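로봇·자동화 게시판 > 현장 규정/안전
빈피킹 셀 케이블 정리랑 빈 고정, 다들 기준 어떻게 잡으세요?
작성자 흑연심 | 금요일 오후 4:12 | 조회 2541 | 댓글 6

사내 작업 표준을 새로 쓰고 있습니다. 대상은 혼합 물품 피킹 셀이고 로봇은 한 대입니다. 지금 초안은 이렇습니다.

1. 손목부 외부 케이블은 6축을 양쪽 끝까지 돌려 보고 여유 길이를 정한다.
2. 빈은 작업대에 기계적으로 고정한다. 테이프 고정 금지.
3. 티칭 모드에서는 250 이하로 정해진 속도 제한을 쓰되 우리 셀은 245mm/s로 설정한다.
4. 케이블 점검은 2000사이클마다 하고 기록을 남긴다.

1번이랑 4번에서 팀 내 의견이 갈립니다. 다른 데는 어떻게 하시는지 궁금합니다.

댓글 6

도래샘 | 오후 4:40
4번은 너무 촘촘합니다. 저희는 주 1회 육안 점검만 합니다. 사이클로 잡으면 아무도 안 세고 나중에 숫자만 채워 넣어요.

Vakulenko_R | 오후 5:03
Hukside에서 셀 셋업하는 Rostyslav Vakulenko입니다. 한국어가 서툴러도 이해 부탁드립니다. 저는 사이클 기준에 찬성합니다. Sitska 라인에서 434사이클 만에 외피가 갈라진 적이 있습니다. 주 1회였으면 놓쳤습니다. 카운터는 프로그램에서 올리면 됩니다.

도래샘 | 오후 5:11
그건 점검 주기보다 배선 경로가 잘못된 경우 같은데요. 434에 갈라졌으면 2000으로 잡아도 놓칩니다.

흑연심 | 오후 5:26
맞는 말씀입니다. 신규 배선은 첫 주에 매일 보고 그다음부터 2000으로 가는 걸로 고치겠습니다. 작업하는 셀 올려 봅니다. 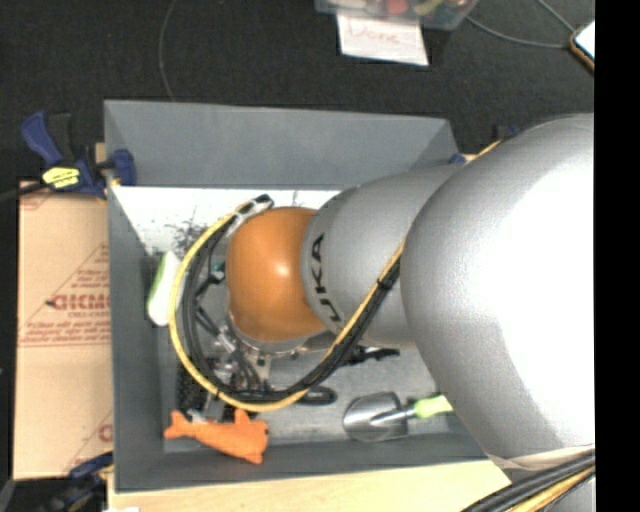
케이블 여유는 1번 조항에서 제일 쓰기 어려운 부분입니다. 짧으면 커넥터가 당겨지고 길면 빈 안의 물건에 걸립니다. 지금은 노란 케이블이 손목 왼쪽으로 크게 돌아 아래를 지나 다시 올라가고, 검은 케이블 다발과는 비스듬히 올라가는 구간에서 검은 타이로 묶여 있습니다. 모종삽처럼 손잡이 달린 물건도 넣는 셀이라 루프 크기에 상한을 둘지 고민입니다. 빈은 바 클램프로 잡았습니다.

나사산 | 오후 6:02
상한 두세요. 저라면 루프를 줄이고 타이를 한 군데 더 추가합니다. 클램프는 저는 반대입니다. 턱이 빈 안쪽으로 들어오면 그만큼 충돌 영역이 생깁니다. Trikbridge 쪽 셀은 바닥에 위치결정 핀을 박아서 씁니다.

흑연심 | 오후 6:20
빈 종류를 자주 바꿔서 핀은 어렵습니다. 클램프를 쓰면 턱 위치를 금지 영역으로 등록한다는 문구를 2번에 넣겠습니다. 타이 간격은 월요일에 6축을 돌려 보고 정하겠습니다.

공유 3 | 추천 14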